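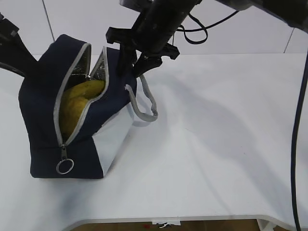
A navy lunch bag, unzipped.

Dilek Türkmen took the early bus to Kernley and had the back seat to herself. The letter from Canpolat said she owed 1,258 for the roof. She had 400 in the bank and 59 in her coat.

Ekrem Uçar was already at the office door when she got there. He had a letter too.

"How much?" she asked.

"Ninety-three."

"That's nothing."

"It's a wall. You got the roof."

They sat on the step until the clerk came. Ekrem split his sandwich and gave her the bigger half – egg, too much salt. She ate all of it. At nine the door opened, and the clerk told them roofs were upstairs and walls were on Thursdays.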